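A morning at Drisura's open day

Drisura makes a video editor for phones and tablets. It has been on Android for two years, and the iOS version came second. The company holds an open day each August at its office in Tristley, on the top two floors of a former telephone exchange. I went on the Tuesday, which is the day set aside for people who use the app. The other day is for schools.

Doors opened at 9.30. There were 72 of us on the list and most had turned up by the time the first talk started. I had come by train and walked from the station, which takes a quarter of an hour and is uphill all the way. Coffee was in the corridor outside the main room, and you were given a sticker with your name and the model of phone you edit on. Mine is four years old, and I saw several older.

Érica Prado, who runs the Android team, gave the opening talk. She spent very little of it on new features. Most of it was on how the app decides what a given phone can manage. When you first open a project, it renders a short test clip in the background and times it. The result sets the preview quality, the number of video layers you are offered and whether effects play live or have to be rendered first. She showed the same project on three handsets. The cheapest offered two layers and the dearest offered six. All three exported the same finished file, but the cheap one took far longer to do it.

She also went through the crash reports. In the last full month the team logged 3,258 from Android, and a large share came from one step, which is adding music to a clip that has already been slowed down. That has been fixed in the beta and should reach everyone with the next release. 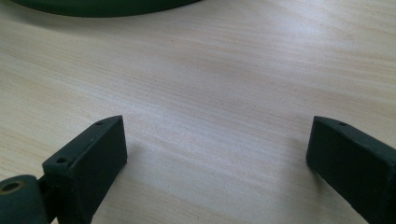
Will the new version still run on older phones?
Any handset that opens the current version will open the next one, though some of the new effects will be greyed out if the phone fails the timing test.

That was asked from the back row and got a few nods. Someone else wanted to know if you could override the test and switch on more layers at your own risk. Érica said there had been such a switch in an early build and it produced so many support messages that they took it out. It may come back inside a developer menu.

After the talk we were split into groups and taken round. Mine went to the test room first. It is smaller than I had pictured, with racks along two walls holding 204 phones, all plugged in and all running the same script. The script opens a project, trims a clip, adds a title, exports it and compares the result with a reference file. It runs every night on whatever code has been added that day. A screen by the door lists the failures by model. On the morning we were there it showed six, and the engineer on duty said four of those were the same fault.

The phones are bought second-hand where possible, so that the batteries and storage are in the condition they would be in for an ordinary user. New phones gave results that were too good, he said. Batteries are checked every week and any that have begun to swell are taken out. The room is kept cool and it was loud enough from the fans that we had to stand close to hear him.

Next was the audio room, where Everaldo Lopes looks after the music library and the noise removal tool. He played us a street interview recorded on a phone with a bus going past, then the cleaned version. The voice was clear, though it had gone slightly hollow, and he pointed this out before anyone else did. The present tool works on the whole clip at one strength. The next one lets you draw a line along the timeline and raise or lower it, so the quiet parts can be left alone. I tried it on a tablet and it was easy enough to use with a finger. With a stylus it was better.

He was asked about music rights, as he must be at every one of these. Tracks in the library are cleared for personal and small business use. If you cancel your subscription, anything you published while it was active stays cleared. Videos published afterwards do not. I had not understood that from the website and I don't think the website says it very plainly.
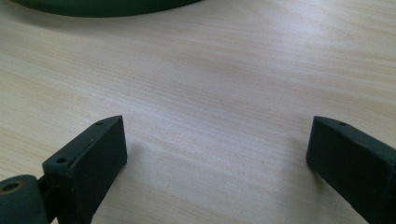

PLUG-INS AND PARTNERS

The last hour before lunch was given to other companies whose work plugs into the editor. There were two this year. Parard makes caption software and showed automatic subtitles in nine languages. The English ones were good apart from place names. You can correct a word once and have it changed right through the project, which would save me a lot of time. It is sold as a separate monthly add-on, and the price had not been settled.

Van Loon makes colour presets. The presets themselves are much like others you can buy, but they now come with a slider for skin tones that works separately from the rest of the picture. The demonstration used a clip shot indoors under mixed lighting, and the difference was easy to see on the big monitor. On my own phone's screen it was harder to tell.

Neither plug-in works on the iOS version yet. One of the Parard people said it was the first time they had brought anything out on Android first.

Lunch was sandwiches, and there was an optional afternoon session on exporting for different sites, which I had to miss for my train. The slides from it are going out by email to everyone who signed in. Places for next year's open day are free and are booked through the account page in the app, under Events. They go up in late spring. The lift only reaches the first of the two floors, so anyone who can't manage stairs should tell them when booking, and they will bring the demonstrations down.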